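Moving a small shop off nightly CSV drops and onto a proper stock feed. Notes from the Zekwood job, in pieces, for anyone doing the same kind of work. Long thread. 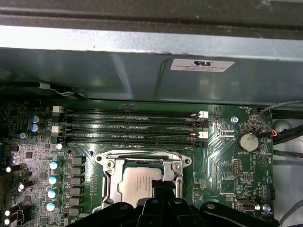
Inside of a desktop computer, with the memory slots empty.

The setup. Zekwood sells garden tools and hardware from one store and one web shop. The store runs a stock program called Stirnach. The web shop gets its stock levels from a file that Stirnach writes every night. One file, all items, full replace.

The problem was overselling. The store would sell the last wheelbarrow at 10 in the morning and the web shop would go on offering it until the next file came in. The owner wanted the web numbers to follow the store numbers during the day.

Stirnach can write a second kind of file, a change file. It holds only the items whose stock moved after the last file was written. You turn it on under Exports, then Schedule, then Partial. The manual gives it half a page.

The full file has one row per item. The change file has one row per movement. If a box of screws sells three times between files, it's in there three times. Take the last row for each item and ignore the earlier ones.

"Last" means last by the movement number in column one. Don't use the time column. The time is to the minute and two registers can easily sell the same thing in the same minute.

Quantity in the change file is the new stock level after the movement. I read it as the amount sold on first pass and my test shop ended up with very odd numbers. Check this with an item you know before you write any code.

Item codes. Zekwood's codes have leading zeros. Stirnach keeps them as text and writes them correctly. If you open the file in a spreadsheet to take a look and then save it, the zeros are gone. Look at it in a text editor.

I had a match failure on a set of paint rollers for most of an afternoon and that was the cause. I had saved over my own test file.

Character set. The full file is UTF-8. The change file is Windows-1252. Same program, same export screen. It shows up on items with a degree sign or an accent in the name. I set the encoding for each file type in the importer and left it there.

Line endings are the same in both, at least.

For the transfer I used Rornotport, a small service that watches a folder and sends new files to a web address. It runs on the office PC next to the stock program. There are bigger tools, but this one has a config file I can read and a log I can read.

First Rornotport lesson. It picks up a file as soon as it sees it. Stirnach takes a few seconds to write the full file, so Rornotport would grab one that was only partly written. The receiving end got a valid header and a list that stopped in the middle of the letter M.

With a full replace, every item missing from the file is set to zero. So half the shop went to "out of stock". This was in testing, fortunately.

The fix has two parts. Have Stirnach write to a temp folder and move the file to the watched folder when it's done (there is a "run after export" box for this). Then have the importer refuse any full file without a footer row.

Stirnach does write a footer row if you ask for it. It has the word END and the row count. The setting is off by default. Turn it on for both file types and compare the count with what you received.

I also added a limit. If a full file would set more than 80 items to zero in one go, the importer stops and sends an email. Zekwood has never had a real day that came near that. Pick a number that fits the shop.

The web side is a plain shop package with a stock API. It accepts up to 800 items per call. Send more and it returns a success code and drops the rest. The response body does list what it accepted, so read the body and don't trust the code alone.

I split everything into batches below the limit and log the accepted list for each one. The logs are small. Keep them for a few months. Somebody will ask why an item showed in stock in March.

Timing. The owner asked for live updates. I asked what live meant, and we settled on a change file every 2 minutes during opening hours and the full file at night. That has been fine. Stirnach doesn't write a change file when there were no movements, so quiet hours make no traffic.

Missing files are a different matter. No file can mean no sales or it can mean the export has stopped. From the receiving end these look the same. I have the PC send a short "still running" message on its own schedule, and an alert goes out if that stops.

The message comes from a script that checks the Stirnach export process as well. My first version only checked that the PC was on. The PC was on for a whole weekend with the export process stuck on a dialog box asking about an update.

Updates are now manual. The owner does them after closing.

Order of files. Rornotport sends them in the order it finds them, which on that PC was by name. Change files are named with a running number and no padding, so file 10 goes before file 9. The importer sorts by the number and waits if there's a gap.

It waits ten minutes for a gap to fill. After that it asks for a full file and starts clean. This has happened a few times and each time it recovered without anyone touching it.

Asking for a full file means putting a small trigger file in a folder on the office PC. Stirnach checks that folder and runs the export when it finds it. This one isn't in the manual. Their support desk told me and it works as they said.

Returns. A returned item goes back into stock in Stirnach right away, including damaged ones, until someone at the counter moves it to the damaged location. For those few minutes the web shop can sell a broken rake. I export only the "sales floor" location now and returns go to a "check" location first.

This needed a change at the counter and not only in the software. They have one more button to press. It took them a while to get used to it and I'd plan time for that.

Safety stock. Even at 2-minute intervals a customer in the store can have the last item in a basket when someone buys it online. For items that sell fast, the web shop shows the store quantity minus one. For slow items it shows the real number. The list of fast items is a text file the owner can edit.

Negative stock. Stirnach allows it. If the counter sells something that was never booked in, the level goes to minus one. The shop API rejects negative numbers, and it rejects the entire batch when there's one in it. Set anything below zero to zero before sending.

I write the negatives to a separate report. The owner goes through it each morning and corrects the counts. It was long in the first week and it's short now.

Suppliers. Zekwood also gets a price and stock list from a wholesaler, Wouters, for items shipped direct to the customer. That list is XML, comes by email attachment, and uses Wouters' own item codes.

I kept this completely apart from the store feed. Separate importer, separate log, separate schedule. The only shared thing is a table that matches Wouters codes to Zekwood codes. If the Wouters list is bad one day, the store numbers still go through.

The match table was the slowest part of the job. There was an old one in a spreadsheet, and it had duplicates and some codes that had been reused for new products. We went through it by hand. I don't know a quicker way that I would trust.

Rule for the match table: a code with no match is skipped and reported. The importer never creates an item. I've seen feeds that do, and you end up with products called "TEST DO NOT USE" for sale at no price.

Going live. I ran the new feed beside the old nightly file for two weeks with the output going to a test copy of the shop. Every morning a script compared the two and listed the differences. Most came from the returns issue. A few were the negative numbers.

When the list had been empty several mornings in a row we switched. We did it in January, which is a slow month for garden tools. I would not do this in April.

Keep the old export job. Turn it off but don't delete it. If the new one fails badly, you can go back to the nightly file in five minutes.

What I'd do differently: ask for sample files of every type on the first day, from the live system, with real data. I worked from the manual's samples at first. They have no accents, no negative numbers and no repeated items.

I'd also write down which folder does what and tape it inside the cupboard door by the office PC. Someone tidied up the temp folder in the second week. The export failed until it was put back.

Still open: bundles. Zekwood sells a trowel and fork set, and Stirnach treats the set as its own item with its own count, separate from the trowel and the fork. Right now the web count for sets is set by hand. I'll add to this thread when I've got something that works.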